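Clikholm side table, honey-brown wood

Stellness sells the Clikholm as "a table for plants and people". Most tables manage that, so we took the claim with some salt before adding it to the shop. It is a plain rectangular table with a warm grain and a far edge that is slightly rounded. It comes in one size and one colour, and the maker says more are coming in December. They said that last year too.

What it does well is stay put. Vilho Huttunen has had one in the back office for 19 weeks, mostly covered in pots, and it doesn't rock. The finish is described as "water friendly". We would still put a saucer under anything you water often. A ring left overnight came out with oil and patience, and you can see where it was if you know where to look.
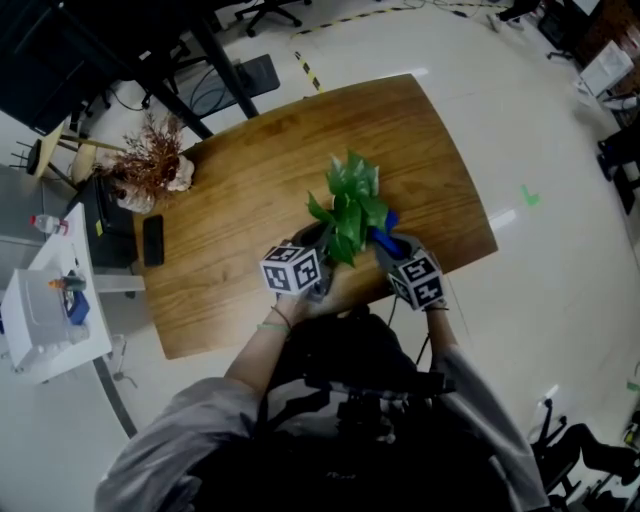
Small pots suit it best. A heart-leaved trailer or something dried in white ceramic will sit happily near a corner and leave you room to work. Big floor plants look silly on it, whatever the brochure shows.

Height is 57 cm in the low version, which is too low for a desk chair. Order the taller legs if you mean to repot at it sitting down. They cost extra, and we think they should be in the box.

Assembly: 20 minutes, 2 people. The leaflet says one person can do it. Hertta Seppälä tried and went to fetch Vilho.

Guarantee: 2 years on the legs, none on the finish. Make of that what you will.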